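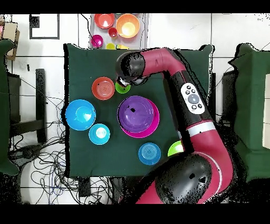 Zinine

Robotics Lab 2 handout: comparing two grippers on plastic dishes

Read this before 28th February. Bring your log sheet from the October session if you have one.

Each group runs the same set of dishes with the Plastora fingers and then with the Dutis fingers. Keep the arm speed and the cloth the same for both. The job is to pick a dish up by its rim, carry it and set it down or nest it in another dish. A session lasts 90 minutes, with a 10-minute break to change the fingers.

Thin rims are the hard part. A bowl held on one side of its rim tends to turn under its own weight, so the angle in the air is not the angle at which it was picked up. Write down both. 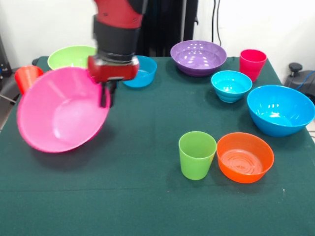

Figure 2. Rim grasp on a large pink bowl, held at a steep angle over the cloth.

Use these codes on the log sheet:
S slipped during the lift
T turned but held
N nested
D dropped or knocked another dish

Record a T even when the dish ends up in the right place. Last year's files had 2,723 grasps, and many groups had left the T column blank, which made the finger comparison weak.

Stacks come last.

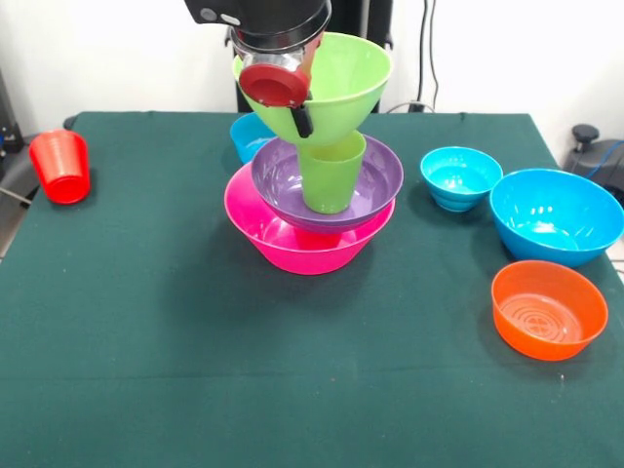

For tall items, set the release height before you start and do not change it between finger sets. If the side camera loses the fingertips, use the head camera view and mark the row H. Save both video files under your group number.

Reading: Pacheco notes, page 56.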